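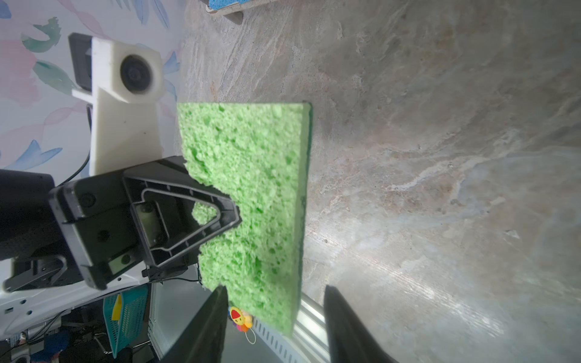
Green cellulose sponge, dark green scourer down one side. Note the left edge.

60 shares | 14 comments

To: Udside Shared Kitchen list
Subject: Re: Sponges, and what to do about the worktop
August 14, 2022

> Hello all,
>
> I had the kitchen for the evening slot and ended up doing most of the washing up with kitchen roll. There were two sponges by the sink. One smelled and the other was shedding bits into the water, so I threw the first one away and used the second for the oven trays only.
>
> Could we agree on when a sponge gets thrown out? I don't mind replacing one now and then but I don't want to be the only person doing it. Also, are we buying the cellulose ones or the foam ones? I've seen both in the cupboard. The foam ones last longer in my experience but they do leave a film on glasses.
>
> Second thing. There are dull patches on the worktop to the right of the hob. I tried washing-up liquid and warm water and they looked the same when it dried. Has somebody been using the scourer on it? And is it real marble or not? I've been told both.
>
> Last thing, the washing-up bowl has a split in it. It holds water for a few minutes and then it doesn't.

Thanks for this. I'll take it in order, and I've added some things that came up when I did the stock cupboard.

When to throw a sponge out

The photo at the top shows the sort of edge I mean. The right-hand side with the scourer is straight enough, but the left side has gone uneven, with what look like pieces missing. When a sponge is like that it should not be used on plates or glasses. The colour doesn't tell you much. These can stay bright green well past the point where they ought to go.

What I do at home, and what I'd suggest here:

- If it smells after being rinsed and squeezed out, it goes in the bin. Please don't leave it for the next person to decide.
- If bits come off in the water, it stops being a dish sponge. Cut one corner off with the scissors and put it in the tub under the sink. Cut corner means floors, bins and oven only.
- If the scouring layer is lifting away from the soft part, bin it. Food gets in behind it and you can't get it out.
- Otherwise it gets changed when the first booking of a new week comes in. There is a line for this on the sheet inside the cupboard door, so please put a tick when you've done it.

I know some people boil them or put them in the microwave. I used to do this myself. I stopped after one came out with a scorch mark through the middle, and I'd ask that it isn't done in the shared microwave at all. A hot wash in the dishwasher on the top rack is fine if there's a load going on anyway. It freshens them up but it won't mend a torn one.

The thing that makes the most difference is where they are left. We keep finding them flat in the bottom of the sink or sitting in the split bowl. A cellulose sponge left in a puddle will still be soaking the next morning. Rinse it, squeeze it hard, and stand it on its long edge in the wire holder on the tap side. If it dries out and goes stiff that is what it's supposed to do. It softens again as soon as it's wet, so there is no need to throw it away for being hard. I think we've lost a few perfectly good ones that way.

Cellulose or foam

We have been buying cellulose, the Bolach two-sided ones, in the large box from Liang on the ring road. The foam ones were left behind by a group who hired the kitchen in April. I've been using them up on the bins.

I agree with you that foam lasts longer. I'd still rather stay with the cellulose for three reasons. They hold more water, so one wipe will do a whole tray. They don't leave the film you describe. And the green layer on the Bolach is fairly thin, which means you can still fold the sponge to get inside a jug. The thicker scourers won't bend.

Against that, they do tear more easily, and almost always from the soft side. Graters are the worst for it, followed by the bread knife and the blades of the stick blender. Please use the long brush for all of those. The brush is on the hook behind the door – it is the white one, the blue one is for drains.

On cost, the kitty stands at 143 pounds after the last shop, so there is no difficulty in paying for sponges. Nobody should be bringing their own money into it. If you do buy some because we've run out, put the receipt in the envelope and write the date of your booking on it.

The worktop

It isn't real marble. It is a marble pattern, grey with beige and white veining, and the surface over the top is what gives it the shine. I looked through the folder from when the kitchen was fitted and the sheet for it says non-abrasive cleaners only. So the advice you see about real marble and lemon juice doesn't apply in quite the same way, but you still can't scrub it.

I had a look at the patches to the right of the hob. Before we blame the scourer, it's worth knowing that the pattern has brownish areas in it as well. I spent a good ten minutes rubbing at one of those last year before I noticed there was another much like it further along. The way to check is to get your head down level with the surface and look across it towards the window. A mark in the pattern will shine the same as everything around it. A dull patch won't.

By that test there are two dull patches, both a bit smaller than a saucer. One came up with Pirnow cream, the ordinary one in the squeezy bottle, put on with a damp cloth and wiped off straight away. I wouldn't want to do that often. The other didn't change. My guess is that it was a hot pan, because it's the right sort of shape for one, and if so it won't come out.

So for the worktop, please:

- Use the soft side of the sponge, or better, a cloth. The cloths are in the second drawer.
- Don't use the green side, even for dried-on dough. Lay a wet cloth over the dough, go and do something else for five minutes, and it will lift with the plastic scraper.
- Dry it afterwards. A lot of what looks like damage in there is water marks and washing-up liquid that hasn't been rinsed. It shows most at the end where the light falls.
- Use the trivets. There are four of them and they are in the drawer under the oven, although I found one being used to prop the larder door.

I did ask what it would cost to have that run of worktop replaced and the quote was 1,484 pounds with fitting. I don't propose that we do anything about it for one mark. I mention it so that people know why I'm going on about the scourer.

The washing-up bowl

I've thrown the split one out and put a new one in the sink. It's a slightly smaller bowl than the old one because the old one never sat flat, and I think that is what split it. The big roasting tins won't go in it. Take the bowl out and wash those in the sink itself.

Other things from the cupboard

We have plenty of bin liners. There are far too many, in fact, and nobody need buy any until next year at least.

We have one bottle of washing-up liquid left and it's the concentrated sort. Please use a small squirt. If the bowl is full of foam you've used enough for three bowls, and it takes so long to rinse off that you end up with the film on the glasses anyway.

The rubber gloves are all left hands bar two. I don't know how this has happened. If you have a right-hand medium at home by mistake, please bring it back.

The dishcloths need somebody to take them home and wash them. I've done the last two lots. They go in on a hot wash with no fabric softener, as softener stops them soaking anything up. It would be good if whoever has the last booking of the month could do it. If you can't, say so on the list and somebody else will pick it up.

The cupboard door itself is sticking again. Lift it slightly by the handle as you pull. The hinge has been tightened but the screws don't have much left to bite on.

One question back to you. You said the sponge you threw away was by the sink, but you didn't say whether it had a corner cut off. If it did then it was the floor one, which ought to have been in the tub, and somebody may have been doing plates with it. I'd like to know, so that I can decide whether to buy floor sponges in a different colour. Liang do a yellow one in the same size, so it would be easy enough to add to the next order. I'll be putting that in at the end of the month.

If anyone objects to changing the sponge weekly, please reply to the list and not to me separately, as I had four separate replies about the tea towels and lost track of who had said what.

---
Udside Shared Kitchen list
328 views | 60 shares | 14 comments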